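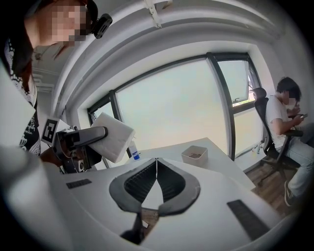
## Paper napkins and the white table

I keep the napkins folded in one thick pad, and I take the whole pad to the table when I start to wipe. In my first year in the Zultthorpe flat I used one napkin at a time and I finished a pack of 83 much too fast. With a pad you wipe with the outer napkin, fold it inside, and continue with the next clean side.

Small bottles can stay on the table while you clean the middle. Move them to the other end after, and wipe where they stood.

For a white table top I do it in this order:

- Dry napkin first, for crumbs and dust. If you spray on crumbs, they become paste.
- Spray a little on the napkin, not on the table. Three pushes are enough for me.
- Wipe from the far edge to yourself, in straight lines.
- Rounded edges need one more wipe, with your fingers behind the napkin.

## Before the spray, look what is lying around

A yellow box cutter is easy to see on a white table, and I buy this color on purpose. Close the blade before you put it down, also when you need it again in one minute. A white sponge block is more difficult to find, so give it a small tray. The spray bottle I prefer standing, because on its side some of them leak by the trigger.

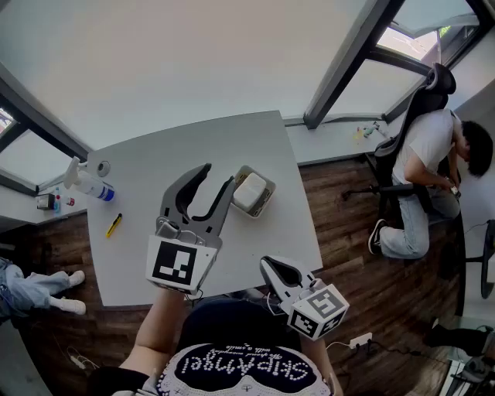

## Floor under the table

Do it last. Lift power strips and cables from the floor before any damp cloth comes near, and put them back when the wood is dry.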